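Search this site Search Go

Sorting the orange bricks, finally

Fri 19 December
5 min read

I have been promising myself I'd write about the toy bricks since at least February, and since the rain has settled in and the tea is still hot, I think this is the afternoon for it.

If you've been reading for a while you'll remember the big lot I bought from the closing-down sale in Tolentino. It was nearly 2,000 pieces in five sacks, the chunky toddler kind, every color mixed together with whatever else had been living at the bottom of somebody's playroom. I brought it all home feeling very pleased with myself, and then I put it in the hall closet and closed the door on it for months. My cousin Reynaldo would ask how the sorting was going and I would change the subject to his tomatoes.

Well, it's going now! I started with orange, mostly since orange is the color I can find without my glasses. My whole method is a shallow tray and a clear table. I used to tip everything onto the rug like we did as kids, and I'd still be finding studs with my bare heel a week later. With a tray the pieces can only go so far, and when it's time for supper you can pick up the lot and carry it off.

Blue is a wonderful color for the tray, by the way. I tried a red one first (from the Jenon shop, very sturdy, I use it for seedlings now) and the orange just melted into it. Against blue even the little bricks jump out at you.

The other thing about a secondhand lot is the stowaways. You think you are sorting bricks and then there's a small white cylinder rolling around in the corner, and then another one. I don't throw anything out on the first pass. Odd bits stay in the tray with the bricks until I've had a proper look at them, and after that they get a bin of their own.

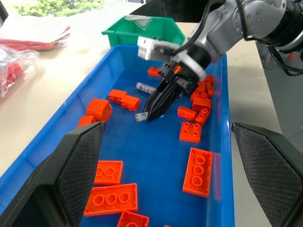
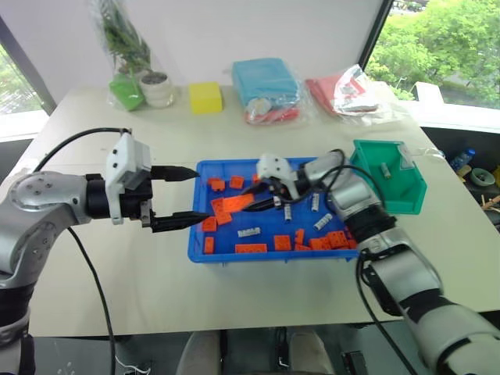 Orange bricks in the blue tray, with the little white odds and ends still in among them.

I do love the arch pieces. They make the best bridges and the best mouse houses, and there never seem to be enough of them in any one lot, so they get put aside before anything else. Flat plates come next, then the long bricks, and the small ones I leave for last when my patience is better than my eyesight. I've filled one shoebox with 500 pieces already and labeled it in marker, and I have another 25 waiting in a colander for a bath. Warm water, a drop of dish soap, an old toothbrush for the studs, then out on a towel overnight with the open side down.

Bienvenido Maglaya from the Sunano playgroup has offered to take whatever I finish by spring, and I'm glad they'll be going somewhere they'll get chewed on. I'm keeping back a few arches for when my niece visits. Yellow is next, and I already dread it a little because there's an awful lot of yellow.

3 comments

Marites
We did ours in the bathtub in a mesh laundry bag. Worked fine but oh the noise!

Itidham Reader
Do you sort by shape or by size after color? I always start with one and drift into the other.

Reynaldo Javier
The tomatoes are fine, thank you for asking.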